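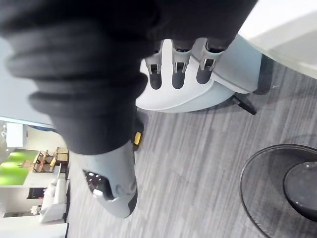

Posted by Nkechi Osagie on June 14, 2019

I passed the bar in November and started at Welletti & Rivas a week later. Most of my work is lease disputes. My first file ran to 204 pages, and I read all of it before I learned that the hearing would turn on 2 of them.

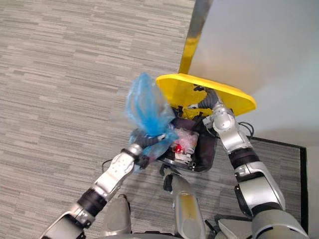 Mr. Rivas still checks my motions before they go out. He wants them under 10 pages, and I usually get there by cutting the background section. The last one came in at 8. Our next hearing is in the county annex, second floor.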